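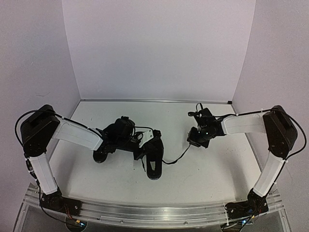

Do pale walls around a worktable make any difference to how it is to use?

They make a big one. Light gets bounced back onto the top from three directions, small dark parts are easy to spot, and things that roll stop at the wall and stay off the floor.

The Plodider Table: White Top, White Walls
Words by Zamfira Munteanu

Welcome to the table page! People who come by the Prestero workroom keep asking about the white table with the walls, so I've finally put it all in one place: what it's like, how we built the surround, what we use to keep the cables tidy, and the parts we'd do again tomorrow. I love this table. Iraklis Mavromatis, who built most of it with me, loves it too but will only say it's "coming along."

The name comes from the cardboard box the first set of brackets arrived in, which had PLODIDER stamped on one side. We never found out what it meant. It stuck.

Caption: White tabletop, three pale white walls, and the aluminum rail along the front edge. Thin white zip ties hold the black cable to the white links on both arms.

The top

White all over, and my favorite thing in the workroom. We had a dark top before this and I was forever feeling around for black screws with my fingertips. On white they jump right out at you. So do crumbs, pencil marks, and every bit of sanding dust, so you do clean it more, but it's thirty seconds with a damp cloth and I've come to like doing it before I lock up.

The table is 56 inches wide. We argued for a week over going wider. Iraklis wanted room for two people side by side; I wanted to be able to reach the back wall without climbing on anything. I think we landed in the right place. If you're building your own, stand where you'll stand, stretch your arm out as far as it goes comfortably, and measure that before you measure anything else.

The finish is satin. Gloss looks fantastic for the first hour and then you switch on an overhead light and there's a bright blob in the exact spot you're trying to see. Satin gives you soft shadows and no blob.

The walls

Three of them, left, back and right. These were the part I was least sure about and now I'd put walls on every table I own (the kitchen one included, if I were allowed).

The color is Madora, from the pale end of the card. We tried a brighter white first and it was a bit much, like working inside a refrigerator. Madora is a touch calmer. Two coats, with a light sand between them and a day to dry. Do the second coat early in the morning if you can! The light comes in low through our window then and shows up every missed patch.

A few things about the walls that made a difference:

Paint them flat, before they go up. We did one upright and got drips.

Run a bead of filler down the inside corners. Screws and washers will find any gap you leave, and a washer that has gone behind a wall is gone.

Leave the bottom edge clear of trim. We had a little molding down there for a month and it collected everything.

Mark the studs or fixing points on the outside face in pencil. You'll want them later when you hang something on the back.

The rail

The aluminum rail was Iraklis's idea and it's a beauty. It runs long and horizontal along the front edge, and it gives you one straight, solid line to fix things to. Before the rail we clamped straight onto the table. Clamps slip, clamps dent, and every time we moved one we had to measure all over again.

We bought ours as an offcut from Tsakiris, the metal place down by the rail yard, and they trimmed the end square for us while we waited. Take a tape measure and write your length on your hand. I wrote mine on a receipt and then handed the receipt over at the counter.

File the cut ends, even if they look fine. Run a cotton rag along them and if it snags, keep filing. Wipe the rail down afterward with a bit of rubbing alcohol to get the cutting oil off, or it'll leave gray smudges on a white top.

Getting it parallel to the back wall took us most of an evening. We cut a scrap stick to the distance we wanted, put it between wall and rail at the left end, then the right, then the left again, nudging as we went. The stick still lives in the drawer with DO NOT THROW OUT written on it.

Cables and ties

Oh, cables. I could do a whole page on cables and I probably will.

We use thin white zip ties on the white parts. They cost the same as the black ones and they look so much neater. The trick is how hard you pull. Snug enough that the cable stays put when you tug it, loose enough that you can still turn it a little with your fingers. Pull them as tight as they go and the jacket gets a waist in it, and that's the spot that fails in a year.

Leave slack wherever something bends. A nice wide loop is better than a tight one, even if the tight one photographs better. I used to tie everything down dead straight and feel very pleased with myself, and then I'd move something and hear a little tick.

Trim the tails flush with proper cutters. Scissors leave a point, and that point will find the back of your hand every single time. Turn the heads so they all face the same way too. It does nothing useful whatsoever and I do it on every job.

We keep a jar of 18 spare ties at the table, and when the jar is empty somebody goes to the store room and fills it back up. Same jar, same number. Iraklis thinks counting them out is silly. He also never runs out of ties anymore.

Light

Pale walls do a lot of the work, so go easy on the lamps. We started with four and ended up with 2, both overhead, both the same color temperature. Mixing a warm bulb and a cool one on a white table looks awful: one wall goes yellow, the other goes blue, and you start doubting your own paint.

If you take pictures of your work, let the lamps warm up for a few minutes and set your white balance off the back wall. It's like having a giant gray card that you don't have to hold!

Move your lamps while you look at the shadows. Put a pencil upright in a lump of putty in the middle of the table and slide the lamps around until the shadow goes soft at the edges. When it looks right, put tape on the ceiling where the lamp is. We skipped the tape the first time and then someone borrowed a lamp for a birthday party.

Keeping it white

Dish soap and warm water for most things. Baking soda paste for pen. A plain white eraser for scuffs on the walls, rubbed gently, or you'll polish a shiny patch into the satin. We touch up the paint every August when the room is quiet, and I keep a small labeled jar of Madora for the rest of the year.

Coffee goes on the shelf by the door. There is a ring on the old table that I made in its first week, and I still get shown it.

What it cost

The whole room came to $1405, and that includes the paint, the lamps, the rail, the old sink we replaced, and a stool I'm sitting on right now. The table was the smaller part of that. The sink was the painful bit. If you already have a solid table and a free weekend, the walls alone are a cheap and very satisfying project, and they'll change how the table feels to use more than anything else on this page.

Things we'd change

Rounded edges on the tops of the side walls. Ours are square and I lean on them with my forearms.

A cable hole in the back wall, low down on the left. We've talked about drilling it since the day the paint dried.

A hook on the outside of the right wall for the cloth and the spray bottle. They currently wander.

A second drawer. The first one is full of sticks with writing on them.

Coming to see it

The workroom is up the outside stairs at Prestero, and you're welcome to come and have a look at the table in the afternoons, usually from two until we get hungry. Bring your own project dimensions if you're planning something similar and we'll happily get the tape out. I have leftover Madora if you want to try a patch at home, and Iraklis has a pile of short rail offcuts he keeps saying he's going to use.

If you've built walls onto a table of your own, send me a picture! I'd especially love to see how people handle the back corners. Ours have been filled twice and there's still a hairline on the left one.

More pages: The Long Shelf / Drawer Dividers / Paint Cards We Kept / Stools, Good and Bad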